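Home | Doors and Locks | Home Safety | Reviews | Contact

The Flandora keypad lock, after a winter on my front door

I live in Bonitcombe, in a narrow house with an old front door, and I had wanted to stop carrying keys for a long time. My son forgets his, my mother comes to us without calling first, and the neighbour who feeds the cat had the only good spare. So I bought the Flandora keypad lock from Stustano, the hardware shop near the station, and I fitted it myself.

The box contains the outside keypad, the inside part with the turning knob, a new latch, the screws and a paper template. It takes 4 AA batteries, which are included. The template is clear and I liked it very much. You fold it over the edge of the door, tape it, and mark the holes with a pencil. The written instructions are less good. Step six speaks of a spring clip which has another name in the drawing, and I lost half an evening with this.

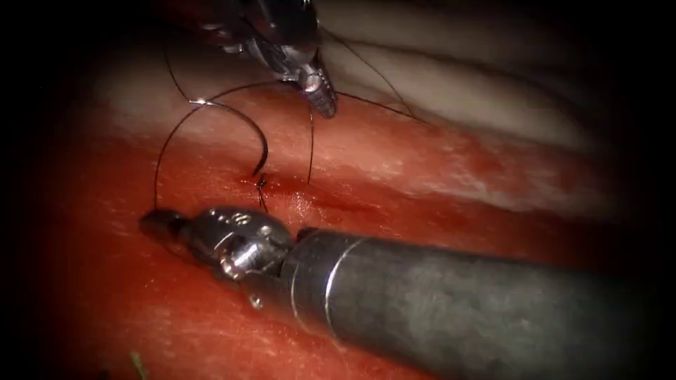
Words: Séverine Pons
13 January 2021

My door is thicker than the average and the long screws were only just long enough. If you have a heavy wooden door, please measure it before you order. Stustano can sell you longer bolts, but they must be asked for at the counter.

The code can have from 4 to 8 digits. I chose six. The buttons are rubber, with a small click, and they can be pressed with gloves on, a thing I was very glad of in January. There is a light behind the numbers, but it goes off too quickly for my mother. She reads her code from a piece of paper (yes, I have told her), and she has to wake the keypad again before she finishes. I have found no setting to change this.

You can give a separate code to each person and remove it later. I gave one to the plumber for a single morning and deleted it in the evening. To do it, you press a long series of buttons from the inside, and I still need the booklet beside me. The lock has no application for the telephone and no connection to the internet. For me this is an advantage — other people will see it differently.

The maker promises 1,000 openings before the batteries must be changed. I did not keep a record, but mine are still the first ones. A red light should give a warning in time. There is also a normal keyhole under a small cover, and I asked Chatzigeorgiou, our locksmith, to look at it. He found the cylinder ordinary but correct, and he advised me to replace the thin strike plate with a stronger one. I did this the same week.

What I do not like is the noise. When the bolt closes, the motor makes a grinding sound which can be heard upstairs, and if you come home late everybody knows it. The silver finish also has small marks already near the buttons.

I would buy it again for the front door. For the back door I will stay with a key.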